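Orkura Two-Hand Bench Kit

3 min read

We put the Orkura kit together for people who keep asking us the same thing – how do I try a five-finger style hand against the plain gripper I already own without rebuilding my whole bench? You get a matched pair of humanoid hands, two wrist adapters, the cabling and the controller software. The hands go on most mid-size arms, and they come off again in a few minutes when you want your old tooling back.

Our own favorite way to get to know them is the produce test, and we'd gladly talk your ear off about it. Lay a banana and a few round things on a table, keep one hand open and ready, and let the other one reach in and curl its fingers around something. A pinch gripper can do plenty of this too, so run both and compare your notes! 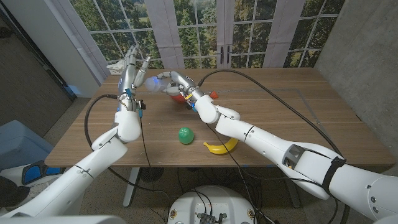
Can I run a single hand from the same controller?

You can, and plenty of our customers start that way. Plug the hand into the first port, leave the second one capped, and choose single mode in the Stovo software. A second hand can be added later with no new license.

Finger pads come in two kinds. The Gruvholm pad is softer and a little tacky, and the Wynne pad is firmer and wipes clean more easily – we ship one set of each. Spare pads are part number 151, and the longer wrist cable is part number 103. Kits ordered now leave our shop in February.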